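Comparing Two Hands on the Same Arms: Drodureo and Falow
Project report, Robotics Lab II
Warrick Quinlan
Submitted in December

1. What we were asked to find out

The Falow hand costs 2,000 dollars more than the Drodureo hand. Its makers say that extra fingertip control makes it the better choice for soft household goods. I doubted that before we started, and I still doubt most of it. The claim rests on a demo with one towel, and a towel is stiff next to bedding.

2. Setup

Both hands were run from the same Imow controller with the same operator. The task was to take the near edge of a duvet in both hands, lift it and fold it over. We did 154 attempts in total. The head camera gave us the wide view, and we scored the grip from that. 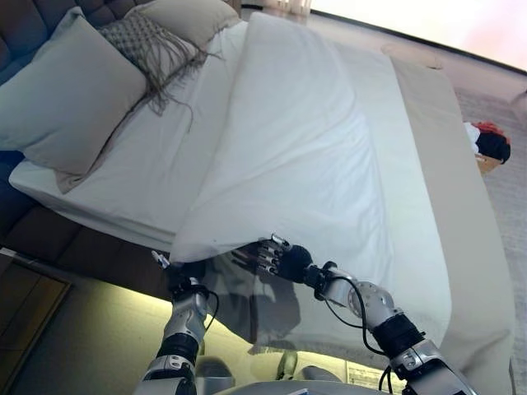
3. Problems with the scoring

The head view looked fine until I tried to score with it. Once the fingers go into the folds you are guessing. A fingertip poking up above the cloth tells you where the hand is - it does not tell you how much fabric it has. Two of us scored the same 8 clips and disagreed on three of them. I would not trust any result smaller than that gap, and the difference between the two hands was smaller.

The Ormsby wrist camera was supposed to fix this. It sits close enough to see how the fingers line up with the thumb, but the thumb looks huge from there and takes up space I would have liked for the palm. The black covering at the base of the fingers hides the rest. For checking finger spacing it is good. For checking grip on cloth I found it only a little better than the head view.
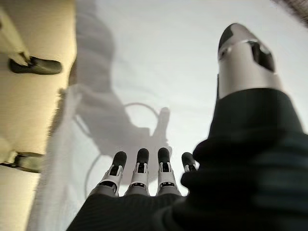 Page 4 of 6

4. Results

Neither hand won. The Falow was quicker to close, by 425 milliseconds on average, but the operator spent longer lining it up, so the whole fold took about the same time. The Drodureo slipped more on thin edges and less on thick ones. I can't explain that and our sample is too small to try.

5. What I would change

Score from both cameras at once, with a scorer who doesn't know which hand is fitted. Try more than one duvet. Until then I would not pay the extra money.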